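Registo de ocorrência 124
Assunto: Alarme de humidade e paragens repetidas do desumidificador Merner, arquivo documental Studard
Prioridade: média
Estado: em acompanhamento
Requerente: Houda El Ouafi
Técnico responsável: Brahim Soliman, Sirnutari Assistência

Descrição inicial

O serviço de arquivo comunica que o desumidificador instalado no depósito inferior interrompe o funcionamento sem intervenção do utilizador. O painel apresenta o código E9 e o alarme sonoro mantém-se até ao corte da alimentação. O equipamento serve um depósito com 2,000 processos em papel, pelo que se solicita diagnóstico com a brevidade possível.

Primeira intervenção

Foi confirmado o código E9, que no manual corresponde a depósito de condensados cheio ou a falha do sensor de nível. O depósito encontrava-se vazio. Procedeu-se à limpeza da boia e ao reaperto da tampa do sensor com chave de fendas de haste longa. O equipamento foi religado e a ocorrência passou ao estado "em observação".
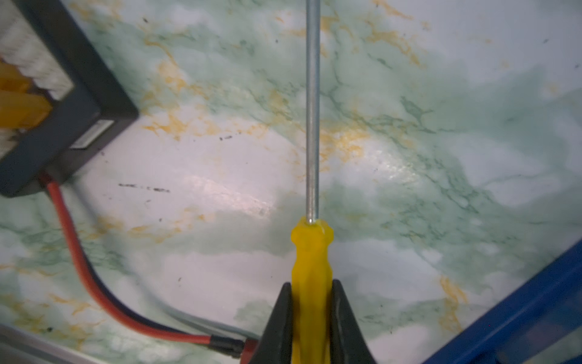 Houda El Ouafi: O alarme voltou a disparar durante a noite, com o mesmo código. De manhã o aparelho estava parado e o higrómetro da sala marcava um valor acima do limite interno. Peço que a ocorrência não seja encerrada e que se verifique também a mangueira de drenagem, que foi substituída em agosto pela Abou Zeid.

Resposta técnica

Regista-se o pedido. A substituição da mangueira não constava do historial do equipamento e foi agora acrescentada. Solicita-se ao serviço requerente que, até nova visita, não reinicie o aparelho mais de uma vez por turno e que anote a hora de cada paragem. As anotações devem ser anexadas ao presente registo e não enviadas por correio eletrónico.
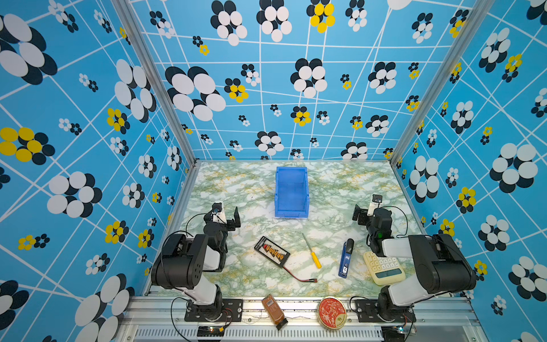 A análise das anotações recebidas mostra que as paragens ocorrem sempre após um período prolongado de funcionamento em regime máximo, o que afasta a hipótese de mau contacto no sensor. O padrão é compatível com retorno de água pela mangueira. Para efeitos de identificação das zonas do depósito, propõe-se ainda que cada parede receba um painel de referência próprio; os painéis azul-celeste com flores brancas, pretas e amarelas são vistosos, mas repetem o mesmo motivo nos três lados e não permitiriam distinguir uma zona de outra numa comunicação telefónica. A decisão sobre este ponto cabe ao serviço de arquivo e não condiciona a reparação.

Segunda intervenção

Verificou-se que a mangueira apresentava um troço ascendente à saída do aparelho, com água retida. O percurso foi corrigido de modo a garantir inclinação contínua até ao ralo. A abraçadeira foi substituída. O contador de horas foi reposto a zero, com novo aviso de manutenção programado para as 1,000 horas.
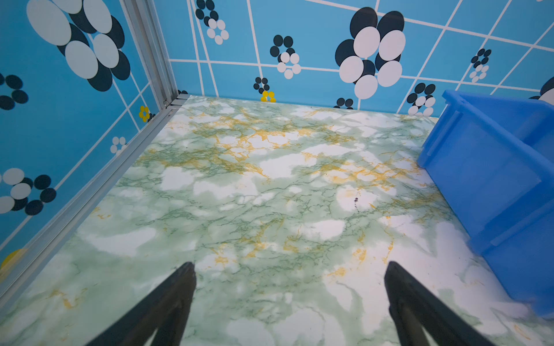 Tânger, novembro de 2025

Comunica-se ao serviço requerente que, desde a segunda intervenção, não foi registada nova ocorrência do código E9. O valor de humidade regressou ao intervalo definido no regulamento interno do depósito. O registo permanecerá aberto durante 9 dias, findos os quais será encerrado automaticamente, salvo indicação em contrário.

Recomendações ao utilizador

1. Manter a mangueira sem dobras e não apoiar caixas sobre o seu percurso.

2. Em caso de novo alarme, anotar o código antes de desligar o aparelho. O código perde-se com o corte da alimentação.

3. Não abrir a tampa do sensor. A operação requer chave de fendas e deve ser executada apenas pelo técnico, com a ficha retirada da tomada.
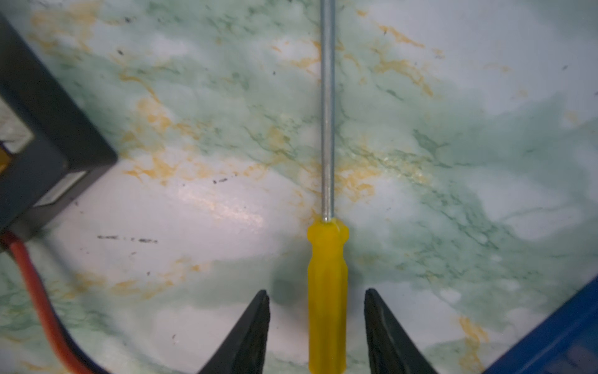

4. Comunicar previamente à Sirnutari qualquer trabalho de terceiros no circuito de drenagem, para atualização do historial.

5. Limpar o filtro de ar segundo o calendário afixado junto ao quadro elétrico e rubricar a folha respetiva.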